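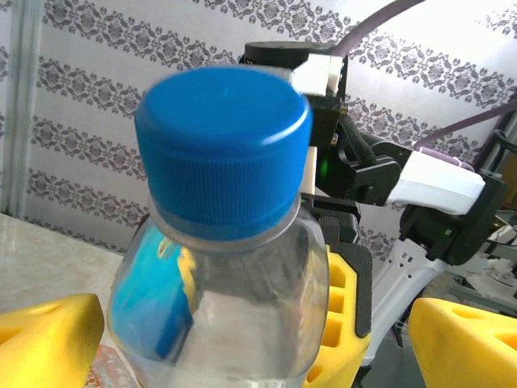

The plastics line at the Latgate transfer station changed its sorting rules on Friday, August 1, 2025, and the main change for households is that caps stay on. Until now the town asked people to pull the cap off every bottle and throw it in the trash, and most of us got used to keeping a small bag of them by the sink. You can stop doing that. A clear water bottle with a blue screw cap, the kind everyone has in the car or on the kitchen counter, now goes into the bin in one piece with the cap twisted back on. The clear ring under the cap can stay where it is too. Please empty the bottle first. A quick rinse is enough for anything that held juice or milk, and plain water bottles don't need rinsing at all.

By Kirsty Drummond

The reason for the old rule was the baler. The one Latgate ran for years could not crush a capped bottle properly, and air trapped inside would push the bales out of shape on the truck. The new baler, bought in April from Erkon, punctures each bottle before pressing it. Loose caps are now the bigger nuisance. They drop through the screens, end up with the broken glass, and have to be thrown out with it.

Angus Semple, who runs the yard, gave us the figure for the spring. The station pulled 382 bags of mixed caps and small plastic out of the glass bunker between the start of the year and the end of April. All of it went to the landfill. He expects that to drop a good deal by winter, though he would not put a number on it.

A few things have not changed. Pumps and trigger sprayers still come off and go in the trash. Metal lids from jars go in with the cans. Bottles that held motor oil, antifreeze or pool chemicals are not accepted in the bins at any time, capped or not. Take those to the hazardous waste shed on the first Saturday of the month and hand them to the attendant. Please don't leave them outside the door when the shed is closed. There were two spills this spring, and the second one reached the drain.

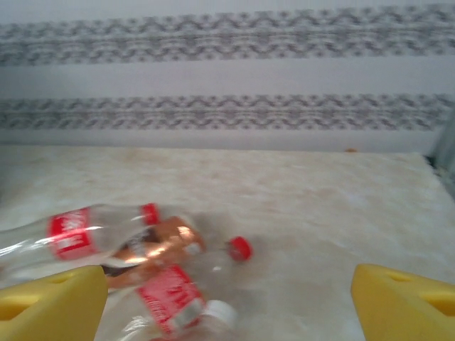
Storage at home is the question we get asked most, mainly from people in the Laing apartments, where pickup is every other week and the kitchens are small. Sumeya Workneh on the third floor of Building 6 wrote in to say that she gave up on standing her bottles in a row and keeps them in a flat box under the counter. Bottles don't need to stand up. A clear one lying on its side on a pale counter, with a few more next to it, takes up no more thought than the dish rack does, and once they are empty they can stay that way until you carry them down. If you want to save room, squeeze the air out before you put the cap back on. Squash the bottle from the sides — a bottle stamped flat from the top into a disk gets read as paper by the sorting machine and sent down the wrong belt.

Bags are still a problem. The bins are for loose items only, and anything tied up in a plastic bag is pulled off the line unopened. If you carry your bottles down in a bag, tip them out and take the bag home or put it in the trash. Paper grocery bags are fine and can go in whole.

The deposit machine at the Trodivum market is working again after being down for most of July. It takes up to 30 containers per visit and prints a slip that you cash at the front register. The machine needs to read the label, so bottles for the deposit should not be crushed. Caps on or off makes no difference there. Milagros Vidal at the market asks that people not leave their unwanted bottles beside the machine. If it refuses one, take it home and use the bin.

New stickers for the bin lids are being printed and will be put on by the pickup crews over the next few weeks. Until then the old ones will still say "no caps," and you should ignore that line. The rest of the sticker is correct. If your building's bin has no sticker, or the lid is broken, call the station office and leave the street address and the number painted on the front of the bin.

The station is open Tuesday through Saturday, 8 to 4. The gate closes to cars 15 minutes before the end of the day.

Questions about sorting or missed pickups: write to Birthe Ladefoged at the Latgate newsletter desk, Town Hall, second floor. © 2025 Latgate Town Newsletter. All rights reserved. Back to top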